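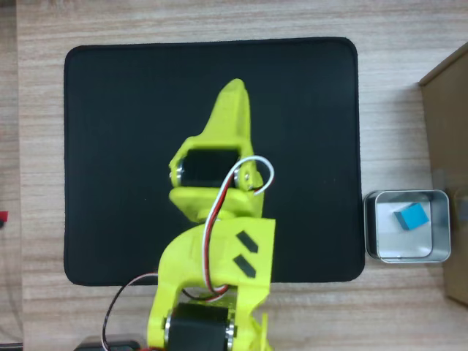

The Gap at Mile 11

Search this site Search Go

The Tambunan Trail runs along an old rail grade from the edge of Pradier to the feed mill at Jaso. On the county map it is one green line. On the ground it is two trails with a highway between them.

The east piece ends at mile 11, where the pavement gives way to a gravel pullout and a sign that says the trail continues. It does, on the far side of a four-lane road with a 55 mph speed limit. The crossing has no signal and no median. There is a painted crosswalk, but the curb ramp on the north side was never built, so anyone in a wheelchair has to go down the shoulder to a driveway and come back up through the grass.

I rode the whole thing in April, starting in Pradier a little after 7 in the morning. I ride a recumbent trike, and I have the same trouble with curbs that a lot of wheelchair users do. The first stretch is as good as any trail in the state: wide, smooth asphalt, benches at sensible spots, restrooms with level doors. I passed dog walkers, a school group, and two people on handcycles who were turning around before the highway. They said they always turn around before the highway.

It took me 4 tries to get across. Drivers do stop sometimes, but one lane stopping doesn't help when the next one keeps moving. On the far side I got off and dragged the trike over the curb.

The county has known about the gap since the west piece opened. Its own counter, set in a post near the Pradier trailhead, logged 2,178 trips in one month last summer. The counter on the Jaso side logged more than 300. Planners point out that Jaso is a smaller town, and it is. But Jaso also has the clinic, the only full grocery store for miles, and the transfer stop for the regional bus. People in Pradier have reasons to go there, and many of them don't drive.

Two fixes have been studied. One is a tunnel under the highway, which the consultants liked and the county says it can't pay for. The other is a signal with a push button, a median wide enough for a bike with a trailer, and proper ramps on both sides. The state owns the road and would have to approve it. The application has been sent back once for more traffic data.

In the meantime there is a detour. It follows Grania Road south to the traffic light, crosses there, and comes back on a farm lane. The light works fine. Grania Road has no shoulder for most of its length, and the farm lane is loose gravel that I could manage in dry weather and would not try after rain. The detour signs don't mention either of these things.

The west piece, once you reach it, is quiet and a bit rough. Roots have lifted the asphalt near the creek, and one bridge has a lip at each end high enough to stop a small front wheel. I got into Jaso before lunch and took the bus back.

The county expects to hear from the state this fall.

Comments

trikerdad: The bridge lip has been there for years. I carry a piece of plywood for it.

Millside: You can ask the bus driver to put the ramp down for a trike, but there's only room for one. Call ahead.

R.K.: We drive past that crosswalk every day and I never knew it was part of the trail. Better signs for drivers would be a start.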